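## 3. Installer la grainothèque Drundeo

Vous avez vos sachets, votre carnet, vos étiquettes : on attaque la partie la plus réjouissante ! Le classement Drundeo suit l'ordre des semis, et une fois le pli pris, vous retrouverez vos tomates les yeux fermés (ou presque).

1. Étalez tous les sachets et écartez ceux qui n'ont pas d'année de récolte.
2. Glissez les autres dans les 24 pochettes en papier kraft, une variété par pochette.
3. Notez le numéro de variété au crayon, en haut à droite. Le catalogue Gellholm en compte 1 783, prévoyez donc quatre chiffres.
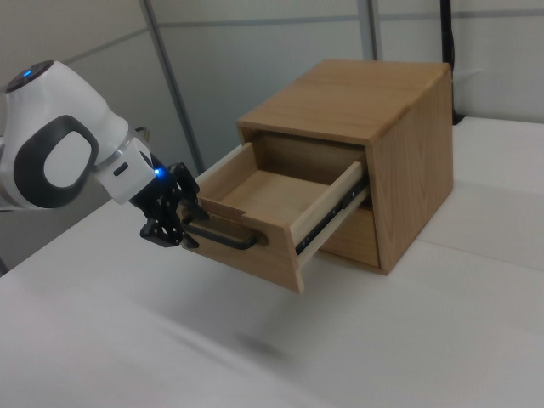 *Fig. 4 – Tiroir du haut ouvert, poignée barre noire.*

4. Rangez les pochettes debout, numéro visible, en commençant par les semis sous abri.
5. Insérez les 6 intercalaires de mois. Celui d'avril sera vite le plus rebondi, laissez-lui de la place !

> **Attention :** ne fermez jamais une pochette sur des graines fraîchement récoltées. Faites-les sécher une bonne semaine sur une assiette, loin du radiateur.

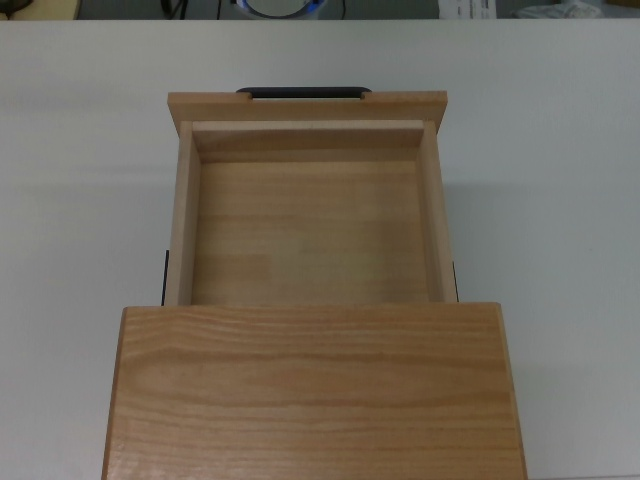
Passez ensuite aux grosses graines : haricots, courges, capucines. Elles préfèrent les bocaux, et Tamara Nedelcu, qui a testé la méthode sur sa collection de haricots Shaikh, recommande d'y ajouter une cuillerée de riz bien sec.

6. Remplissez les bocaux aux deux tiers.
7. Reportez chaque bocal dans le carnet, page « Réserves ». 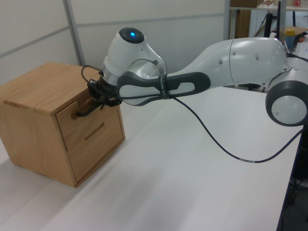 Les doublons et les graines à échanger méritent leur propre coin, sinon on ressème sans le vouloir ce qu'on avait promis à la voisine. Avec un petit meuble à deux tiroirs superposés, gardez celui du haut pour la saison en cours et mettez les échanges dans celui du bas, qui s'ouvre par l'encoche taillée dans le bois. Collez l'étiquette « Trocs » à côté de l'encoche, pas dedans.

**Note :** le test de germination est décrit au chapitre 4, avec le tableau de Paula Marinescu pour les variétés Sekska.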